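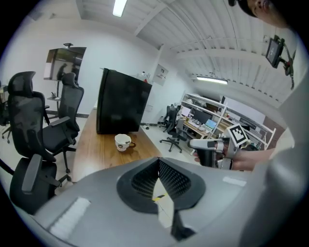

Figure 4. The long table at Grarnumgate seen from one hand-held gripper, with a second gripper and its square marker at upper right.

5. The open day at Grarnumgate

5.1 Setting and visitors

Up to this point everything we have reported was done by people who knew the tools well, and in most cases by people who had helped to build them. We had always wanted to see what would happen when the grippers were put into the hands of somebody who had come in from the cold ten minutes earlier, and the open day on 12/30/18 gave us the chance. Grarnumgate opens its upper floor to visitors twice a year, and the winter opening is the quieter of the two, a family sort of afternoon, with grandparents and coats piled on the radiators and a good deal of cake.

We were given the meeting room for the whole afternoon and decided fairly early on to leave it as the people who work there leave it. The long wooden table stayed where it was, with the black office chairs along it, and so did the large display screen on its stand against the wall and the tall black box standing on the table top. A white cup was used throughout as one of the objects to be picked up and put down (Figure 4). In our own laboratory, described in Section 3, the table is covered with a plain matt cloth and the background is kept as dull as we can make it, so the change was a large one for the tracking software, and we were more nervous about it than we let on to the visitors.

Visitors came in small groups and were met at the door by the second author, who told them what the afternoon was for, asked whether they would mind their hand movements being recorded, and gave them a sheet to sign if they were content. Those who preferred to watch were very welcome to watch, and several of them did so for a long time and asked some of the best questions of the day. Children under twelve could try the grippers alongside a parent, but their movements were not saved.

5.2 What visitors were asked to do

The task had three parts. In the first, the visitor held one gripper, lifted the cup by its handle, carried it along the table and set it down on a paper mat. In the second, the visitor took a gripper in each hand and passed a folded tea towel from one to the other. The third was a free turn, for which we gave no instructions beyond a request to keep the tools over the table. We had meant the free turn mainly as a kindness, something to send people off happy, and had not planned to analyse it at all, but it has ended up filling a good part of Section 5.4.

Before the first attempt each visitor had a short spoken introduction, which we tried to keep the same for everyone. It covered how to close the fingers, how to hold the tool so that the wrist stays comfortable, and the need to keep the square marker turned towards the other gripper during the two-handed part. We did not show the movement itself. Our worry was that people would copy our way of doing it, down to the slightly odd tilt of the wrist that all of us have picked up over the past two years, and we wished very much to see their own.

Recording began when the visitor said they were ready and stopped when they said they had finished. Attempts in which the cup was knocked over were kept and labelled as such. The cup used was an ordinary one and was empty whenever it was lifted.

5.3 Recordings obtained

By the time the building closed we had saved 777 attempts, of which the great majority belong to the first two parts. Together with the laboratory set collected in February, which holds 2000 attempts by our own staff, and a handful of later sessions described in the appendix, this brings the whole collection used in the rest of the paper up to 2807. The open-day attempts are shorter than the laboratory ones on the cup task and a good deal longer on the tea towel, and they vary far more from one person to the next.

Each recording was replayed in Jament, the viewing program that our group has kept going since 2017, and marked by two people who worked apart from each other. They noted the moment of first contact, the moment of lift, the moment of release, and any stretch in which the position of either gripper had plainly been lost. Where the two sets of marks disagreed we sat down together and looked again, and we are grateful to Effie Kerr for her patience on those evenings, as she has a far better eye than the rest of us for the instant at which a towel stops being held and starts being dropped.

The position of the tools was worked out in the same way as in Section 3, from the view of each gripper's own camera and, in the two-handed part, from the marker on the other tool whenever it was in sight. No changes were made to the settings for the new room. We mention this because we were sorely tempted, on the morning itself, to make just a few.

5.4 What we noticed

The first thing to say is that people took to the tools more quickly than we had expected. The usual first mistake was to close the fingers too early, well short of the handle, and then to push at the cup with the closed tips. Most visitors put this right by themselves within two or three tries. Those who did not were generally those who were standing a long way back from the table with their arms stretched out, and a gentle suggestion to come a little closer was normally all the help they needed. We have since added a line about standing distance to the spoken introduction.

The second thing concerns shiny surfaces. The tall black box on the table reflects light quite strongly, and so, in its own way, does the dark glass of the large display, in which a person standing in the room can show up as a faint second figure. When a visitor swept the gripper past either of them at speed, the software now and then took hold of points in the reflection and followed those for a moment, with the result that the estimated path of the hand gave a little sideways hop. These hops were short and mostly harmless on the cup task. They mattered more when they fell at the same time as a hand-over, as the two tools then appeared to drift apart just when they were in fact meeting. Adding the marker to the calculation mended most of these cases, provided it was facing the right way.

It was not always facing the right way. Visitors were asked to keep it turned towards the other tool, and nearly all of them remembered at the start, but once they were busy with the towel it was the first thing to be forgotten, and we can hardly blame them. Blažena Bartoš, who ran most of the two-handed attempts, tried saying "show it to the other one" at the moment of the hand-over, and this simple phrase worked so much better than anything in our written sheet that we have adopted it. Readers should bear in mind that the prompt came in only part-way through the afternoon, and that the earlier and later two-handed attempts are for this reason not quite alike. They are labelled separately in the data.

The free turn deserves a word of its own. Some visitors built little arrangements with the mats, some tried to turn the cup upside down and set it on its rim, and one gentleman spent his whole turn folding the tea towel into quarters, very neatly, and then unfolding it again. Taken together these recordings contain several ways of turning an object in the hand that do not occur anywhere in the laboratory set. When we trained the Beneš model of Section 4 with the free turns included, it produced smoother turning movements of its own on the test objects, though we would not wish to lean too hard on this result while the number of such recordings remains so small.

5.5 Remarks on running such a day

A few practical points may be of use to colleagues who are thinking of doing something similar. The grippers need to rest somewhere between visitors, and a folded blanket served very well. Batteries should be changed before they need changing, as a queue of polite people is a poor setting in which to hunt for a screwdriver. The tools are not heavy, but they are bulky in a small hand, and for the summer opening we hope to have the narrower Brurel grip ready for younger visitors and for anyone else who finds the present one too wide.

We would also put up a notice at the door saying plainly what is being recorded and for how long it will be kept. Our sheet said so, but it said so in the third paragraph, and a number of people asked us the same question after they had signed. Nobody withdrew, and everyone who asked was shown their own recording in Jament before they left. This took up more of the afternoon than we had allowed for. The younger visitors in particular wanted to see it twice, and in the next round we shall set aside a second computer for replay so that the marking of attempts can carry on undisturbed.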